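Visit to the Multine kitchen showroom and worktop factory, Lulmont

In April our evening course in home planning made a trip to Lulmont to see how kitchens are made and sold by Multine. We were 11 persons, and the bus took longer than promised, so we arrived when the first group had already gone in. The lady at the desk gave us visitor badges and coffee, and we joined the second group at half past ten.

The factory hall is divided in two parts. In the first part the boards are cut. The saw is very loud and we had to wear ear protection, so the guide explained everything before we entered and then only pointed with the hand. In the second part the edges are glued and the doors are painted. I had expected a strong smell of paint, but the air was quite good. The painted doors hang on a long rail and travel slowly through the drying room, which takes 13 minutes from one end to the other. After this they rest until the next day before somebody is allowed to pack them.

I was most interested in the worktops. Multine makes its own, and the guide let us lift a short sample of each kind. The stone one I could hardly move. He advised us to ask always about the weight before ordering, as some older floors need to be checked first. I wrote this down, my own house is of that kind.

After the hall we went upstairs to the planning room. The customer brings the measurements of the room and sees the kitchen on a large screen before anything is cut. One can change the colour of the cabinets and the direction of the floor boards, and it is also possible to add small things on the counter, so that the room does not look so bare.

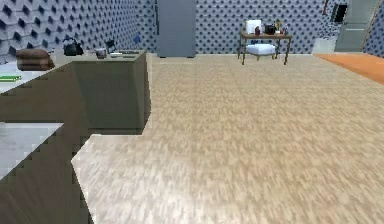 Long counter with olive-grey cabinets and a pale worktop.

The model called Tostura was the favourite of our group. It has wide drawers and no handles, and the cheapest version costs 345 per metre, without worktop and without delivery. The Vlad is simpler and has normal doors. I opened and closed them many times and for me they felt just as solid — only the hinges make a little more noise.

Lunch was in the staff canteen. We could choose between bean soup and a fish pie, both good, and the bread was still warm. Afterwards we had time for questions. Several of us wanted to know about spare parts, and the answer was that hinges and drawer runners are kept for old models too, but painted fronts must be made new and the colour can be slightly different.

The visit is free, but one must book by telephone, and groups of fewer than 8 are put together with others. Closed shoes are necessary in the hall. The bus stop is on the other side of the main road, and the last bus back leaves at ten past five.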